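Home | Notebooks | Methods | Staff | Search

Kirkura Textile Conservation Workshop
Notebook entry: wool dye trials, madder series
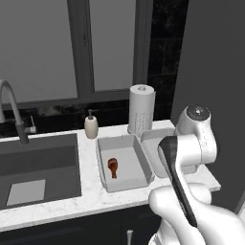 Notebook 8, page 5

August 17, 2025

Entry by Nurhan Avcı. Read and initialled by Ertuğrul Kurtuluş.

Purpose: to settle the alum quantity for the repair yarns intended for the Flemdale carpet. The earlier series gave a red that was too orange beside the original border, and the difference was plain under the north window.

Five skeins of the Finell two-ply were scoured, rinsed and left in clean water overnight. Each was then mordanted separately, with the alum increased by one step from skein to skein. Cream of tartar was kept the same throughout. The madder was from the Karabulut sack, ground on Friday's setting of the mill — the coarser one — and soaked in 1,000 ml of water before use.

The bath was brought up slowly and held below a simmer. Skein 4 was lifted late owing to a telephone call and should be treated with caution when the results are compared.

Results, judged after drying in shade:

Skein 1: pale, uneven near the ties.
Skein 2: even, still too orange.
Skein 3: closest to the border red. Handle good.
Skein 4: darker, slightly brown. See note on timing.
Skein 5: strong colour, but the wool feels sticky and is not suitable for knotting.

E.K. asks whether the hardness of the tap water accounts for the brown in skein 4. A repeat with rainwater is to be made before any yarn is issued. Samples of all skeins have been carded and placed in the red folder, with the scouring record behind them.

Outstanding: light-fastness strips for skeins 2 and 3, to be read in October. More alum to be ordered.

Recent entries
Madder series, first trial
Scouring the Finell two-ply
Weld on silk: fading strips
Flemdale carpet: condition of the border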